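Início | Notícias | Projetos | Agenda | Boletins anteriores | Contato

Garras de mão: o que mudou na bancada desde fevereiro

25 de abril de 2026

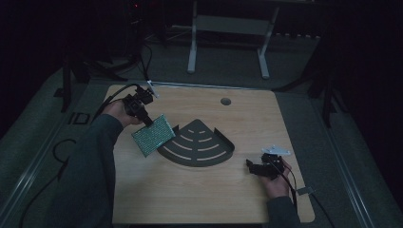
A comparação entre as duas garras de mão que usamos para gravar demonstrações entrou na segunda rodada. A primeira, em fevereiro, foi feita com a garra Gusness, que já estava no laboratório. Agora entrou a Clorow, emprestada pela Usuga por 14 semanas. As duas são operadas aos pares, uma em cada mão, e as tarefas são as mesmas: pegar uma peça plana apoiada na placa de madeira, girá-la, passá-la de uma mão para a outra e devolvê-la ao lugar.

As peças planas foram escolhidas de propósito. Com cubos e copos, qualquer garra razoável se sai bem, e a rodada de fevereiro não separou muito os resultados. Uma prateleira de canto deitada ou uma placa perfurada obriga o operador a entrar com os dedos quase rentes à superfície, e aí aparecem as diferenças de folga, de curso e de ângulo do punho.

Gravamos 70 demonstrações com cada par. A Gusness fecha com mais força e segura melhor as placas finas quando o operador as inclina. O gatilho, porém, é duro, e depois de meia hora os operadores começam a fechar a garra antes da hora. A Clorow é mais leve na mão e tem um curso mais longo, o que ajuda na troca entre as mãos. Em compensação, a ponta dos dedos cede um pouco para o lado quando a peça é segurada por uma extremidade — o suficiente para estragar o encaixe em 3 tarefas da lista.

O outro ponto é o cabeamento. As duas versões trabalham com fio, e o cabo da mão esquerda tende a passar por cima do pulso. Testamos prendê-lo ao antebraço com uma fita de velcro e funcionou na maioria das gravações. Nas tarefas em que a mão precisa girar mais de meia volta, o cabo ainda puxa. A Usuga informou que tem uma saída lateral em estudo, sem prazo.

Quanto ao controlador, seguimos com o Ala, versão 2. A sincronização entre as duas mãos e a câmera da cabeça ficou estável depois que passamos a iniciar os três fluxos pelo mesmo comando. Antes disso, a mão direita chegava atrasada no arquivo e era preciso corrigir à mão. Quem tem gravações de fevereiro deve rodar o script de alinhamento antes de misturá-las com as novas. Ele está na pasta comum, junto com as instruções.

Uma observação para quem for usar a bancada: a placa de madeira deve ficar entre os dois trilhos metálicos, sem encostar neles. Quando encosta, a placa balança no momento em que a peça é solta, e a tarefa precisa ser repetida. Também pedimos que as luzes do fundo fiquem apagadas durante as gravações, como em todas as sessões anteriores, para que os dados continuem comparáveis.

A próxima etapa é repetir as tarefas de troca entre as mãos com dedos mais rígidos na Clorow. Os dedos já foram impressos e falta ajustar a fixação. Os interessados em operar podem reservar horário pela agenda do laboratório, em blocos de uma hora.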